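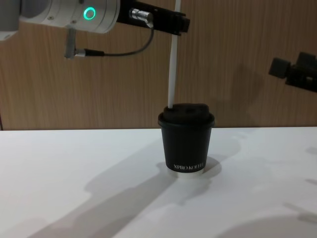

What is Stododora?

Stododora is a collection of handwritten and typed recipes from community cookbooks, church fete booklets and the backs of envelopes, typed up into plain text files so you can search them. I've been at it on and off since I inherited my gran's kitchen drawer, and it now holds 2,000 recipes from 973 separate contributors, some of whom signed themselves only as "Mrs T." or "A Friend".

This is the readme. It's long because I keep getting the same emails, so please have a skim before you write to me (though I do like getting the emails!).

What's in the folder

recipes/ – one text file per recipe, named by a short title and a number. The number means nothing, it's just the order I got to them.
people.csv – contributor names as printed, plus the town if there was one.
sources.csv – the booklets themselves, with whatever I could work out about who put them together.
measures.csv – my table for turning old measures into metric. More on this below, it's a sore point.
odd/ – everything that wouldn't fit. Furniture polish, a cure for chilblains, a very long poem about scones.

Every recipe file has the same fields at the top: title, contributor, source, decade (guessed in plenty of cases), category, and a notes line. Then the ingredients, one per line, then the method exactly as it was written. If the original says "bake till done", the file says "bake till done". I haven't added oven temperatures and I'm not going to, so if you want to know how hot a "smart oven" is you'll have to fight it out with your own oven like I do.

Where it came from

The bulk is from Clindton and the little towns up the valley. The Clindton hall put out a cookbook every few years to pay for the roof, and I've got most of them, missing covers and all. A second lot came from Bláthnaid Daly, who grew up on a dairy property near there and kept her mother's exercise books in a biscuit tin. Bláthnaid proofread her whole section as well and caught me typing "lard" as "lord" in more places than I'd like to admit.

Then there's the Noturia set, 30 recipes copied out of a newsletter for a lawn bowls club. They're nearly all slices. If you're after a decent hedgehog or a caramel slice that holds its shape in summer, start there.

How I typed it

By hand, mostly at the kitchen table with a cuppa. I tried text recognition software early on and it was hopeless with the handwriting and only a bit better with the stencilled booklets, which have that purple ink that fades to nothing. So I gave up and typed. Spelling is kept as in the original – "desicated", "zuccini", the lot. Where I really couldn't read a word I've put [unclear], and where I could read it but didn't believe it I've put [sic]. There's a curried sausage recipe with six [sic]s in it.

Measures

Right. An Australian tablespoon is 20 mL and an American one is closer to 15, and a good few of the older recipes were pinched from overseas magazines without anybody saying so. I've left the original measures in the ingredients and put my best conversion in the notes line, but only where I'd made the thing myself or the wording gave it away. "A breakfast cup", "butter the size of an egg" and "threepence worth of cream" are all in measures.csv with a comment. Please don't treat that table as gospel. If your sponge falls over, that's between you and the sponge.

Categories

I use cakes, biscuits, slices, puddings, mains, soups, preserves, sandwiches and drinks. Salads went in with mains, as most of them are set in jelly and I didn't know what else to do. Pavlova is under puddings, and I've had letters about that too.

Known problems

Duplicates are the big one. Everyone's boiled fruit cake is the same boiled fruit cake, give or take a spoonful of mixed spice, and I've kept each version under the name of the person who sent it in. It bloats the numbers, but I couldn't bring myself to tell Mrs T. hers was a copy.

Married names are a headache. The same woman might turn up under her husband's initials in one booklet and her own first name in the next, and people.csv counts her twice unless I happened to know better. If you recognise a relative, let me know and I'll join them up.

Version 2 fixed the accents that went funny in the first release and split preserves out from puddings. It also dropped a handful of recipes that a family asked me to take down, which I was happy to do. I'll do the same for anyone who asks.

Don't use the bottling instructions. A lot of the old preserving methods aren't safe by today's standards, the beans especially. They're in there as history. Get a current guide for the processing times if you're putting anything in jars.

Using it

You can copy, print and cook from any of it. If you put recipes on your own site, keep the contributor's name with the recipe, that's my one firm request. They were proud of them. For anything commercial, write to me first, because some of the newer booklets belong to groups that are still going and it's their say.

There's a mirror on Org, my brother-in-law's little file server, and it's usually a step behind the main copy. If the two disagree, trust this one.

Still to come

I've got a shoebox of clippings to go through before October, mostly jams and chutneys, plus a stack of loose cards that smell strongly of cloves. I do my typing on Saturday mornings, so that's also when I answer mail. Corrections are welcome in any form – just tell me the file name and which line, and have the original handy if you've got it.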